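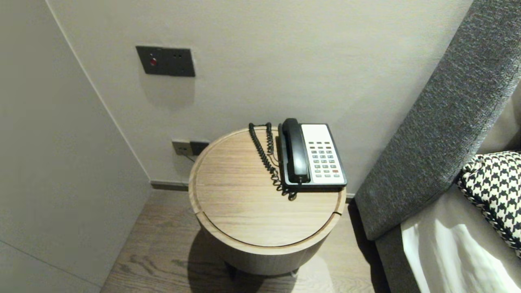

Why keep a depth filter at all if the cord defeats it, a reader asked under the January post. Rawat left that comment and it has been sitting in my notes since. The short version of my reply was that the filter is cheap and the failures are all of one kind. The longer version needs the numbers from the last two weeks.

Recap for anyone who skipped the earlier posts. Hulness is the placement planner. It takes a segmented support surface, subtracts whatever is already standing on it, and returns a ranked list of poses where a new object can be set down. Darkcombe is the perception node that feeds it. Darkcombe fits a plane, finds the boundary of the surface, and builds a height map on a 5 mm grid.

Round tabletops are easy. The raised rim helps the circle fit, and the notches in it cost a few inliers at most. The body of a desk phone is also easy, being a solid block well above the plane. The handset cord is the problem. It is thin, black and full of holes as far as the depth sensor is concerned. On a single view the height map gets a scatter of valid cells where the coil is and dropouts everywhere else. The old median filter treated the valid cells as speckle and removed them. Hulness then saw free table and offered poses on top of the cord.

I tried three changes.

First, a smaller median window. It kept more of the cord and also kept every bit of real noise along the rim. Rejected.

Second, treating dropouts as occupied. Safe, but the planner lost so much area that it returned no pose at all in 40 of 200 replayed queries.

Third, and now merged: dropouts count as occupied only when they are connected to a cell the color segmenter has labeled as part of an object. The cord gets absorbed into the phone's footprint and plain sensor holes elsewhere stay free. On the same 200 queries the planner returned a pose every time, and none of the top-ranked poses touched the cord mask. Runtime went from 50 to 100 ms per query, nearly all of it in the connected components pass. I haven't tried to speed it up. 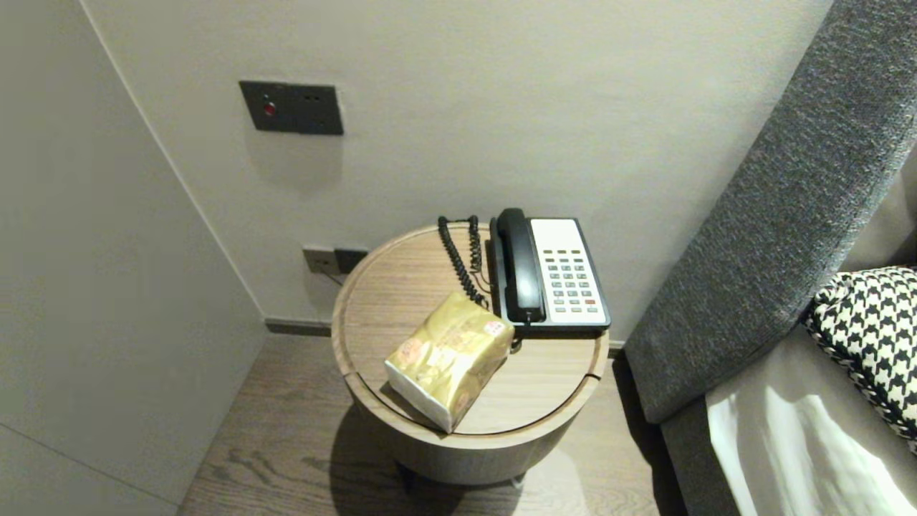 Tissue pack on the front left of the tabletop, phone toward the back right.

Soft packs are the next thing on the list. Shiny film gives bad depth, so the pack's own height estimate wobbles between queries, and the footprint with it. The new rule hides part of this by filling the holes — the outline still moves by a cell or two. For now I inflate film-wrapped objects by 10 mm in the config. The flag is called soft_margin and it is off by default.

To go back to Rawat's question: the filter stays, but it now runs after the occupancy rule. Order matters here. Run it before and the cord cells are gone by the time anything could connect to them. I had them the wrong way round for two days and the replay results looked exactly like the old ones.

The changes are on the Faddale branch. The config format has one new key and old files still load.

Posted Jul 26, 2021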